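Print this page
E-mail this to a friend

Is showing a robot by hand really better than driving it with a remote?

Posted by Iida Lahtinen, Feb 11, 2023

My shop is looking at a used arm for simple desk work: plugs, small boxes, chargers. The seller says I can skip remote control and "just show it" with a hand-held gripper, and that 50 demonstrations per task will do. I have my doubts. We spent most of September driving a rented arm with a joystick and ended up with 400 recordings, and it still missed the socket more often than it hit. Why would fewer tries, made by hand, do any better? My test task would be a white adapter in a power strip.

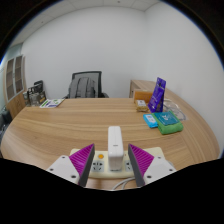
Adapter in the strip, with a finger on each side of it.

Has anyone done this without a salesman in the room?

Posted by Prorncombe

Hand-held is faster. Get the hand-held one. We used Cilluler software and it was fine.

Posted by Zememness

"Fine" doesn't tell her much. Fine on which task, and did anybody move the power strip between runs?

I've done both. By hand you feel the plug catch, so your motions come out smoother than anything I ever made with a joystick. I'll give the seller that. But your wrist will also do things the arm can't. We recorded 1,274 demonstrations and threw out a big pile of them, as the arm would have needed to bend through its own base to copy us. Driving the real arm is slow and annoying, but at least every move you record is one it can make.

I don't believe the 50 either. It might hold for one object in one spot under one set of lights. Change the grip and you're teaching again. Holding a white block upright between two ribbed fingers looks like the easiest job there is.

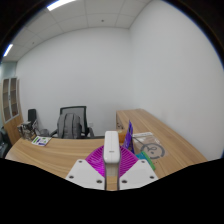 Then you try it with the block turned a little, or with a purple package standing close by, and you find out whether the thing learned the task or just learned your desk. Leave the clutter in when you record, and shift it between takes.

Before you pay, ask the seller to run your adapter on your desk, with you placing the strip. If he wants to place it himself, keep your money.

Print this page
E-mail this to a friend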